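How a Robot Arm Picks Up a Hat

A robot arm is a machine that moves in a few of the same ways your own arm moves. It has joints, which bend or turn, and links, which are the stiff parts between the joints. At the far end there is a tool. The tool can be a drill, a paint sprayer, a suction cup or a gripper. The machine in this explainer has a gripper with two fingers. It was put together in the Primden shared workshop, where people build things at long tables and share the tools. The build is named Bunero.

What the joints do

Hold your arm straight out. Now bend it at the elbow. Your elbow is a joint that works like a door hinge: it opens and closes in one direction. Your shoulder can do more. It can swing forward, swing sideways and twist.

Robot builders often make a shoulder out of several simple joints placed one after another. Each joint does one kind of turn. The number of separate turns an arm can make is called its degrees of freedom. An arm on the Bunero build has 7 degrees of freedom, and the gripper is counted separately. Your arm, from shoulder to wrist, is usually counted as having seven too.

Each joint has a motor inside it. Next to the motor is a sensor called an encoder. The encoder measures how far the joint has turned and sends that number to the computer. Without it, the computer would know what it asked the motor to do, but it would not know what the motor did.

Cables

Motors need power and sensors need a way to send signals. Both usually travel through cables. Cables are a nuisance on a moving arm. If a cable is too short, it pulls tight when the arm stretches out, and the plug can come loose. If it is too long, it can catch on things.

Builders leave some extra length at each place where the arm bends. The extra length is called slack. To find the right amount, move the arm by hand with the power off, all the way in each direction, and watch the cable the whole time. On this build the first wrist cable was cut too short and had to be made again.

Two fingers

A two-fingered gripper does one job. The fingers move apart and the fingers move together. This is called a parallel gripper if the fingers stay lined up with each other as they move.

The fingers are a part that gets changed often. A hard finger is good for blocks. A finger with a bit of give can bend around an egg or a cup. Holes or slots in a finger make it lighter, and in a soft material they also help it bend. The people at Primden keep their spare fingers in a drawer marked Grakirik, after an older build that was taken apart for its screws and bearings.

Why a hat is difficult

Pick up a wooden block. Its shape is the same on the table and in your hand. Engineers call this a rigid object. The computer can work out where the sides are, close the fingers on them and lift.

A cloth hat is a deformable object, meaning it changes shape when it is pushed or pulled. Pinch the brim and the brim folds. Lift it and the rest of the hat hangs down and may swing. The computer's idea of where the hat is can be out of date as soon as the fingers touch it.

There are several steps in the job.

1. Find the hat. A camera takes a picture. A program looks for the part of the picture that is hat and the part that is table.

2. Choose a spot. The brim is thin, so it fits between two fingers. The crown, the tall part in the middle, is too wide for most small grippers.

3. Plan a path. The computer works out a set of angles for every joint, so that the fingers end up at the chosen spot and the elbow does not hit anything on the way.

4. Close the fingers. This is done slowly. The motor in the gripper has to push harder once there is cloth in the way, and the computer can notice the change.

5. Lift and check. A second picture shows if the hat came up with the gripper.

Step 3 takes more arithmetic than the others. The planner on this build tries up to 424 possible paths and keeps the shortest one that is safe. A person does the same job without noticing. 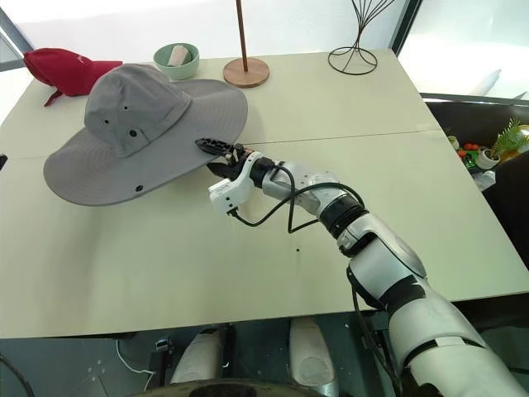 The gripper at the right side of the hat's brim.

Other things on the table

A workshop test is often done with more than one object out. A bowl, a lamp stand and a second hat give the program something to sort through. A red cap and a gray hat are easy to tell apart by color. Two gray hats would be harder, and the program would have to use their edges and shapes.

Things that stand tall matter for the path as well. The planner treats each one as a solid box slightly bigger than the real object. The extra space is called a safety margin, and here it is set to 5 centimeters.

Practice

An arm does not get better at a job by doing it once. The builders write down each try, with the starting place of the hat and the result. Their list for hats has 104 tries on it so far. Tries that fail are kept in the list, as they show which spots on the brim are poor choices.

Try it yourself

You need a soft hat, a table and two wooden spoons. Put the hat on the table. Hold one spoon in each hand and use only the tips to pick the hat up by the brim. Then close one eye and do it again. With one eye it is harder to judge how far away the brim is. Some robots use two cameras for the same reason.

Words to know

Joint: a place where an arm bends or turns.
Encoder: a sensor that measures how far a joint has turned.
Slack: extra length in a cable.
Deformable: able to change shape when pushed or pulled.
Safety margin: empty space kept around an object.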